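3. What "natural variation" is taken to mean

3.1 The claim and its sources

The literature on domestic surfaces leans heavily on one idea: that people prefer materials with natural variation, and that they prefer them for reasons that go deeper than fashion. The idea is repeated so often that it is now seldom cited to anything. When it is cited, the trail is short. Of the work we were able to follow back, most rests on Urbańczyk's early survey of kitchen buyers, and the rest on a trade report issued by Ostura, a firm that sold worktops. Neither was designed to carry the weight since placed on it.

Urbańczyk asked householders to choose between sample chips and then to say why. The reasons given were coded as "natural," "practical" or "other." A reply such as "it looks like real stone" went into the first group. So did "it doesn't look cheap." We find the second assignment hard to defend. A person who wants to avoid looking cheap is talking about money and neighbors, and it takes some generosity to hear a love of geology in it. The original coding sheets were shared with us by Khattak, who helped with the later wave, and they show that the two coders were trained together and worked in the same room. The reported agreement between them is therefore less impressive than it sounds.

The Ostura report is weaker still. It gives percentages without saying how many people were asked, and its preferred product comes out ahead in every room of the house, including the garage.

3.2 Pattern is not one thing

A further problem is that "variation" is treated as a quantity, as if a surface could have more or less of it on a single scale. Anyone who has shopped for a worktop knows this is not how the choice presents itself. Color can shift slowly while lines stay regular. Lines can wander over a ground that is nearly flat. The marble in Figure 2 has a mottled brown base and, lying over it, a branching web of pale veins, and there is no obvious reason why a taste for one should bring with it a taste for the other.

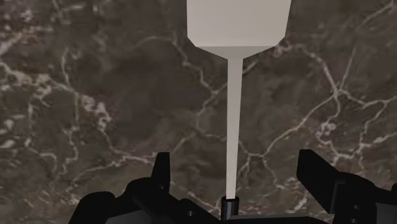
Figure 2. Dark brown marble with white and cream veining, rendered, seen from directly above.

Earlier studies used scores in which base and veining are added together. Afridi has argued in conversation that this does no harm, on the grounds that the two tend to go together in quarried stone. That may be so in the quarry. It does not hold in a showroom, where printed and rendered patterns are sold beside cut slabs and the two features can be set apart at will. We see no reason to assume that a buyer's eye adds them up in the way the score does.

There is also the matter of scale. A chip that fits in the hand may contain a single bright vein or none. The same material, laid as a full worktop, may look busy or calm depending on how the veins are spread. In our own pilot with 284 participants, run in May through the Vivcombe panel, a good many people who picked a chip changed their minds when shown a larger area of the same pattern. We do not want to make too much of this. The panel is made up of people who have signed up to answer questions about their homes, and such people may be unusually ready to revise an opinion when handed a second chance to give one. Still, the result is awkward for any study that used chips alone, and most did.

3.3 The missing room

Worktops are not looked at by themselves. They sit against walls, under lamps, and next to whatever the last owner chose to leave behind. Yet the standard method shows the material on a plain background and asks for a rating out of seven. Talpur and Gondal tried to fix this by asking people to picture their own kitchen while rating. This seems to us to move the difficulty without removing it. One participant's kitchen is white and north-facing, another's is pine from end to end, and the researcher has no idea which is being called to mind.

A patterned wall makes the trouble plain. Where a veined counter is placed in front of tiles that are themselves mottled, the viewer meets two irregular surfaces at once, with the regular grid of the tiling laid over one of them. If such a room is liked, the credit could go to the stone, to the tile, to the contrast between them, or to the order imposed by the grid. If it is disliked, the blame is just as hard to assign. The Lallarari study showed a single room set to all of its respondents and credited the whole effect to the counter. We cannot find any step in its analysis that would justify this.

It might be answered that a plain background is at least the same for everyone. That is true, and it is a fair point in favor of the older method. But being the same for everyone does not make it relevant to anyone. A rating given against blank gray tells us how the material looks against blank gray.

Our own materials for the second study therefore set the veined counter against octagonal tan-brown tiles with small dark square insets, and we asked about wall and counter in separate items. We accept that this does not settle the matter. Asking people to judge the parts may teach them to see parts where they would otherwise have seen a room. 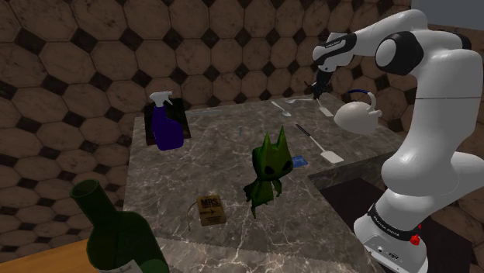 3.4 Does the age of the buyer matter?

The remaining support for the preference claim comes from age. Older buyers are said to favor stone, and this is offered as proof that the taste matures with experience. The simpler reading is that older buyers have more money. Urbańczyk did not record income. Ostura recorded it but did not report it. Until someone does both, we would treat the age effect as unproven, and we would ask reviewers to stop accepting it as background. Khattak disagrees with us on this point and regards the showroom interviews as enough. We have read them twice and remain unconvinced, mainly on account of how often the interviewer supplies the word "natural" before the buyer does.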